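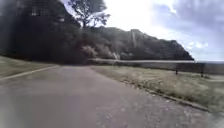

August, 4:20 pm - purchasing notes, path rover

Went over the spend with Wajid Lodhi. Two quotes in for the second drive unit, one from Tanton and one from Clulleo. Tanton is cheaper but wants 6 weeks. Clulleo has stock and charges extra for the wheel hubs. Leaning Tanton, no outdoor runs booked until the fall anyway.

Batteries: current pack is 76 Wh. The Dhanial pack is 86 Wh, same connector, fits the tray with the foam taken out. Put down for two.

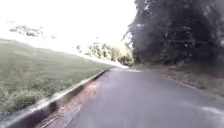
Camera mount next. Want a stiffer bracket and a lens hood before we spend on a new sensor. Wajid would go straight to the sensor - left both lines in the sheet, sensor marked optional. Hood is $90 from Arow, bracket we can cut here.

We use this site's cookies to remember your settings. Accept / Manage

Tires: stay with the soft ones, order one spare set. Leaves and grit are hard on the hubs, so add seals to the same order.

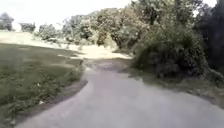 Still to price: spare charger, carry case, GPS antenna. Ask Tanton if shipping is one charge or per box. Sheet goes to Wajid tomorrow morning.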